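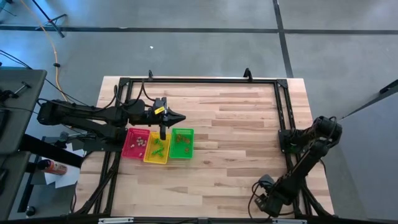 Sorting a junk pile with three plastic baskets

Updated 29 Apr 2024

Quick one today. I get asked about the basket thing a lot so writing it up properly, or as properly as I get. You need three baskets, a table, and one pile of stuff that's been bugging you. Whole thing takes me 19 minutes for a normal kitchen drawer. Longer for a desk. Don't do a garage this way, you'll cry.

What you need

Three small plastic baskets, open top, different colors
A table you can walk up to -- any table, wood is nice because things don't slide as much
A damp cloth
Masking tape and a marker (optional, see step 5)
A trash bag

Baskets first. Get plastic, get ones with slots in the sides. You can sort of see what's in there without digging, and crumbs and grit fall out when you shake them over the sink. Mine are from the Woltley bin at the discount place. Istar makes a taller one, fine for craft stuff, but I find tall baskets just hide things at the bottom. Low is better for sorting. A bit of a flare at the rim helps too, gives your fingers something to grab.

Three different colors. Don't skip this. I tried it with all white once and spent the whole time going wait, which one was keep.

Step 1. Clear the spot

Move whatever you can off the table. Wipe it down. If it's butcher block or any jointed wood go along the grain, and wring the cloth out first, you don't want water sitting in the seams. Let it dry before anything goes on it.

Step 2. Line up the baskets

Side by side, in a row, off to one side of the table. Not in the middle! The middle is for the pile. I put mine on the left becuase I pick up with my right hand and pass across. Lefties flip it.

Push them close together. Touching is fine. If they're spread all over the table you end up walking, and once you're walking you're in the other room looking at your phone. 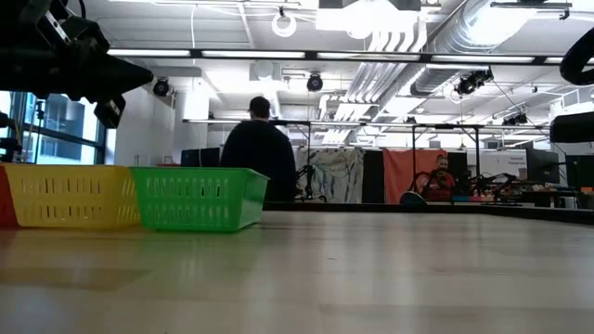 Yellow and green next to each other, just the edge of the red one showing at left.

Step 3. Give each color a job

My system, steal it or don't:

Green -- stays here. Goes right back in the same drawer or shelf.
Yellow -- belongs somewhere else in the house.
Red -- leaving. Donate, give back, sell.

Trash doesn't get a basket. Trash goes straight in the bag. If you give it a basket you will start "just checking" the basket.

Step 4. Dump and go

Tip the whole drawer out on the open part of the table. All of it. Then pick up whatever's closest and drop it in a color. Don't hunt for the easy stuff. Don't group batteries with batteries yet. One thing, one basket, next thing.

Give each item 4 seconds tops. If you can't decide, yellow. You'll deal with it when you carry yellow around the house later.

When a basket gets full to the rim, stop and empty it. Don't heap. Stuff falls off the top and lands in the neighbor and then you're sorting twice.

Step 5. Label if you share the house

Strip of masking tape on the front of the basket, under the rim where it's flatter. Tape doesn't grip well over the slots. Write big. KEEP, MOVE, GO. I don't bother when it's only me but if other people are dropping things in you want the words.

Step 6. Empty in this order

Red first. Straight to a bag by the door, or in the car if you've got shoes on. Then yellow, one lap of the house, don't stop to tidy the rooms you walk through. Green last, after you've wiped out the drawer.

Baskets nest when empty if they're the same size, so they store in no space at all. Mine live on top of the fridge.

Few things people ask

Can I use cardboard boxes? Sure. They get soft after a few rounds and you can't rinse them.

How big should the baskets be? Big enough for a paperback lying flat, small enough to carry one-handed. Bigger and you won't empty them.

More than three? I went up to 9 for a move once, for the office stuff. Way too many. Went back to three by lunch.

How do I clean them? Warm soapy water, old toothbrush for the slots, upside down on a towel. No dishwasher for the cheap ones, one of mine came out shaped like a hat.

Does it work for kids toys? Yes, and they like the colors. Let them pick which color is which, then write it down, they will change it on you.

Next up is the hall closet, same method with bigger baskets, should be up in June. Have a pile of mismatched gloves waitng for it already.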